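The Workbench Before the Work
Trays, mats and the small habits that keep brake parts in order

In a repair department, the condition of the bench is seldom the subject of a meeting. Budgets are set for lifts, for diagnostic equipment and for stock. The surface on which parts are laid down between the shelf and the vehicle usually receives whatever was left over from an earlier purchase. A review carried out at the Dresdale vehicle maintenance center last year suggests that this surface deserves closer attention, particularly where brake pads are handled.

The center maintains municipal vans and light trucks for Dresdale and the neighboring district of Flustness. Brake service makes up a steady share of its work in all seasons, and in March, after the winter roads have cleared, it becomes the largest single category. Over the period of the review, staff recorded 899 pads passing across the benches. Of these, 48 were set aside for inspection because of marks on the friction face, and 14 were returned to the supplier.

The review did not attempt to establish where each mark came from. It did establish that pads were being put down in many different ways: on bare metal, on shop paper, on the lids of their own cartons, and in several instances on top of one another. The center's written procedure covered removal and installation in considerable detail but said nothing about the minutes in between. 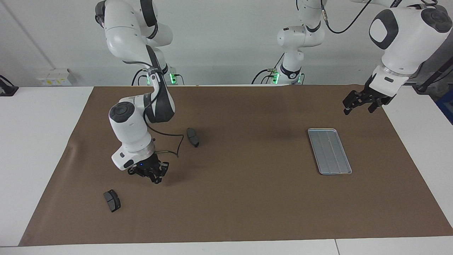
Kubiak

A revised procedure now fills that gap, and it begins with the table. Each brake bench is to carry one large mat covering most of the working surface. The mat must be of a single plain color. Brown was chosen at Dresdale after a short trial, as the dark gray of the pads stands out against it and the glare from overhead lights is lower than on a white tabletop. Patterned mats and printed advertising mats have been withdrawn.

On the mat stands a metal tray with a raised rim. The rim matters more than the size of the tray. Pads are awkward objects to store loose. They can stand on a long edge, but a slight knock will send them over, and the friction face is then as likely to land downward as upward. Inside a rim, a pad that tips stays with its set.

The procedure asks that trays be wiped and left empty at the end of each job. A technician arriving at the bench should find nothing in the tray and should be able to see its whole floor. Clips, shims and wear sensors go into a separate dish. Mixing them with the pads was common under the old arrangement and led to scratches, as well as to small parts going back to the stockroom with the wrong set.

Pads are to be handled by the backing plate and the edges. They are placed in the tray with the friction face up, in the order in which they will be installed. Where a pad must be set down on the mat for a moment, during comparison with a worn part for instance, it should lie clear of tools and well back from the edge of the table. Fluids and greases are kept off the mat altogether, and any pad that has touched either is reported before it is fitted.

Opinion within the center was divided on one point. Some staff preferred a deep plastic bin, which holds more and can be carried with one hand. The Zelloneck depot, which adopted bins several years ago, continues to use them and is satisfied with the result. Dresdale settled on the shallow metal tray on the grounds that its contents can be checked at a glance, without lifting anything out. The two depots have agreed to compare their inspection records next spring.

The cost of the change was modest. Mats were bought on the roll and cut in house, and most of the trays were already in the building, many of them stacked under sinks or in use as drip pans. The latter were replaced. Training took some 45 minutes per shift and was given at the benches.

Copies of the revised bench procedure are available from the Dresdale center on request. The sections on rotor storage and on the disposal of worn pads remain under review and will be issued separately.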